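[kitchen-arms] Re: Anyone using the Werent two-arm kit at home?
From: Waldemar Malinowski

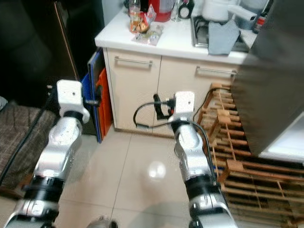
1. Short answer for those who only want the short answer

Yes, I would rent the Werent kit again, but with the short links and with a different support plan. If your kitchen is narrow, please read section 3 before you sign. Precious asked many things in one message, so I put her text first and then I answer by number.

Precious Fajardo wrote:

> Hello all,
>
> We are thinking about the Werent two-arm kit for our group at
> Narholm. The task is household work: opening and closing base
> cabinets, moving light things on a counter, folding towels if
> we get so far. The sales person (Eduardo Abella, very polite)
> offers us either to buy it or to take the rental with the
> "home" package. I have read the brochure two times and still I
> do not know these things:
>
> - Is the home package different in hardware, or is it only the
> papers and the insurance?
> - How long does the setup take in a real apartment?
> - Are the wrist modules too big for normal cabinet handles?
> - Cables. In the brochure there are no cables. I do not believe
> this.
> - Does the Onuoha software come with it, or must we pay again?
> - Is the support good?
>
> Somebody told me that Waldemar has one in his kitchen since
> spring. Waldemar, is it true, and does your family still speak
> to you?
>
> We must decide before the end of August.
>
> Precious

It is true, and they do. My wife even has a favorite arm, the left one.

2. What is in the home package

The hardware of the arms is the same. I compared the part lists line by line, and the joints, the links and the wrist modules have the same order numbers in both. What you get extra is the low base plate with rubber feet, the longer signal cable, and a second emergency stop button which you can carry in your pocket. The insurance paper is one page and it covers damage to the apartment, but not damage to dishes. I asked Eduardo about the dishes and he answered the next morning that this is correct, dishes are excluded.

The extra base plate is worth the money in my opinion. Our floor is glossy tile. With the standard plate (I borrowed one from Amado to try) the base moved a little each time when both arms reached forward together. With the rubber feet I have not seen this. But you must clean the tiles well first. Flour on the floor is enough to make the feet slide again.

3. Setup in a real apartment

The manual says 80 minutes. For me it was one full afternoon and one evening, and I am a patient person. The arms themselves go together quickly. The time goes to finding the place where the base can stand.

In our kitchen the arms must reach the base cabinet with the stove top above it, and between the arms and the cabinet there must still be enough floor that a door can swing open. This sounds simple. With the standard long links, the elbow wants to go outward when the wrist comes near to the cabinet, and on the right side I have the big dark gray appliance very close. The first week I used half of my time only to tell the planner that this appliance exists.

My advice for a narrow kitchen:

Measure the free width at the height of the elbow, not on the floor. The floor in my case is wider than the space above it.

Ask for the short links at the moment of the order. To change later is possible, but you pay the delivery two times and you must calibrate all again.

Draw the position of the base plate on the floor with tape. If someone moves it in order to mop, you will be happy about the tape.

Carry away rugs, racks and similar things if you can. I did not always do this, as you see, and the planner does not know about the floor unless you tell it.

4. Wrists and handles

The wrist module is compact for what it has inside, but it is still a block. Our cabinet doors have horizontal bar handles of brushed metal, and these are a good case: the wrist can come from the front and there is space on both sides of the bar. On the doors of our hallway closet, with small round knobs, I had no success worth writing about.

The most trouble I had with two doors next to each other. When one wrist works at the left handle, the other must wait somewhere, and the default waiting position is directly in front of the other door. So the robot blocks itself. You can change the waiting position in the configuration file (the parameter is called "park_offset", and it is explained in the manual only in the appendix). I moved it upward and a little to the outside and since then it is better.

For towels: we have a gray one which usually hangs over the front of the counter, and pulling it down is easy for the arm. Folding it is another matter. I will write again when I have something to show.

5. Cables

You are right not to believe the brochure. Each wrist has its cable, and on the right arm mine makes a big loop in the air before it goes back down along the arm. If you make the loop smaller, the wrist cannot do its full turn and the controller stops with error 13. If you make it bigger, it catches on a door handle. I needed several evenings to find the good length, and I marked it with white tape on the cable.

The clips which are delivered with the kit are too weak. They open when the arm moves fast. I bought soft straps of the kind used for bicycles, and they hold. Please do not use the plastic ties, they cut into the cable cover with time. Honeylyn wrote about this on the list before and she was right.

The left arm has one more cable, which goes over the floor to the side. For this I would like a floor cover, but Werent does not offer one and the ones from the hardware store are too high to step over comfortably. If somebody has found a flat one, please write.

6. Onuoha software

It comes with the rental, but with a limit. The basic license gives you 2 robots (each arm counts as one, so one kit) and the planner without the learning part. For the learning part you pay by month. For the buyers it is different, they get the learning part for the first year. Eduardo did not mention this to me in the beginning, I learned it when the menu was gray. I do not say he was hiding it, the table is in the contract, but it is on the last page.

Quality of the planner: good for slow movements, careful near walls, sometimes too careful. With a crowded counter it refuses many paths which a person would say are fine. Ours is crowded in normal life. We have bottles, a snack bag, a glass, the kettle, and all of this stays where my family wants it, so I can report that the planner is tested with real disorder. Transparent objects it does not see reliably. I had to give it the clear bottle and the drinking glass as boxes by hand.

I tried also the Darier planner, which some people here recommend. It is faster and it accepts more paths, but it had no profile for the short links at the time and I did not want to write one myself. Perhaps this is fixed.

7. Support

Mixed. The first line answers fast and kindly and with text from the manual. The second line is very good when you reach them. My ticket about the joint noise (number 3277, if someone from Werent is reading) was open for weeks, and then an engineer called me in the evening and solved it while I was standing with the phone in one hand and a hex key in the other. It was a screw in the cover of the upper joint, not tight enough from the factory. Check yours before the first start, on both arms.

There is a more expensive plan where you go directly to the second line. For a university group I would take this one. For one person at home, you can survive without.

8. Buy or rent

Precious, for your case I would rent for the first half year. You do not know yet which links you want and you do not know if your rooms are good for it. Ask in writing that the rent is counted against the price if you buy later. They agreed to this with me, but only after I asked the second time.

If you want, come by and try it with your own hands before you decide. The evenings are best, after 7 p.m., when the kitchen is not needed. Bring one of your cabinet handles if you can unscrew it, and I will mount it on a board and we will see what the wrist thinks about it.

Two small things I forgot. The pocket stop button uses a battery of an unusual size, so order a spare one together with the kit. And the hex keys in the box are too short for the lower joint, you will want a long one.

Amado, I still have your base plate. I can bring it to the next meeting.

Greetings,
Waldemar

--
You receive this message as a member of the kitchen-arms list.
To leave the list, send an empty message with the subject "unsubscribe".
Please shorten the quoted text when you reply.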